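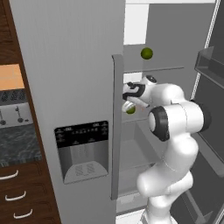 The Woman Who Makes You Hear the River

Melina Dimitriou doesn't use slides. She doesn't use notes either, unless you count the index card she holds for the first minute and then forgets in her jacket pocket. What she does have is a voice that can fill a high school gym, and a story about a ferryman in a flood that I have now heard three times and would happily drive two hours to hear again.

Dimitriou writes historical novels. Her fourth, The Ferryman's Ledger, takes place in and around Cliltthorpe, a river town that went under water one June night and spent the next ten years arguing about whose fault it was. The book is terrific. But the talk she gives about it has become a thing of its own, passed along from one library to the next by people who grab your sleeve and say you have to go.

I went for the first time last fall, mostly to keep a friend company. There were 400 folding chairs and people standing behind them. Dimitriou walked out, asked everyone to close their eyes, and read a list of what the ferryman, Anton Ševčík, carried across in a single night: a clock, two goats, a bride's trunk, somebody's grandmother still in her rocking chair. By the time she got to the piano (there is a piano, and I won't spoil it) the man next to me was wiping his face with his program.

"I got that list from the ledger itself," she told me later, over soup. "I didn't make up a single goat."

The ledger is where it all started. It runs to 142 pages, most of them in pencil, and it sat in a county archive under a label that said only "boat accounts." Lucinda Delacroix, the archivist there, had been trying to get someone interested in it for years. She had shown it to two graduate students and a man who was writing about bridges.

"Melina sat down with it at nine in the morning and I had to turn the lights off on her at closing," Delacroix says. "She came back the next day with a better magnifying glass."

Ševčík wrote down every crossing, every fare, and a surprising number of opinions about his passengers. One banker is listed three times as "talks too much." A schoolteacher who never seems to have paid is marked each time with a small star. Dimitriou built her whole love story out of those stars, and it's the best part of the novel, patient and funny and a little bit awful when you see where it's headed.

She is careful about where the record stops. The back of the book has a long note on what is documented and what she invented, and she enjoys talking about it almost as much as the story. The teacher's letters are hers. The quarrel at the landing is real, and so is the weather, day by day.

That care came partly from her editor, Yolanda Kasprzak, who read the first draft and sent back 156 questions. How long does wet rope take to dry? Would a widow have ridden up front? Could you hear the church bell from the far bank? Dimitriou didn't know about the bell, so she drove to Cliltthorpe, stood on the far bank, and waited for noon. You can hear it fine, if the wind is right. That went in the book too.

Lyle Strickland, who books her talks, says the requests used to come from history clubs and now come from everywhere: nursing schools, a rowing team, a chamber of commerce. He drove her to most of the stops on the last tour, and he has heard the ferryman story so often that he mouths along in the back row. "She changes it, though," he says. "One night the grandmother was knitting. I asked her about it in the car and she said she'd found a letter."

She is always finding a letter. People bring them to the signing table in freezer bags and shoe boxes. Mavis Escobedo, whose great-grandfather was the banker who talked too much, came to a reading with his pocket diary. It turned out that he had opinions about the ferryman, too. Dimitriou now reads the two men's entries back to back, in two voices, and it brings the house down.

Her next novel leaves the river for the mountains, and for a mail route through Stusov Pass that ran on mules and stubbornness. She is already deep in the research, and she lit up describing a mule named Duchess who appears in the postmaster's complaints for six years straight.

"He hated that mule," she said. "He wrote about her more than he wrote about his wife."

Then she pulled out the index card, borrowed my pen, and wrote that down.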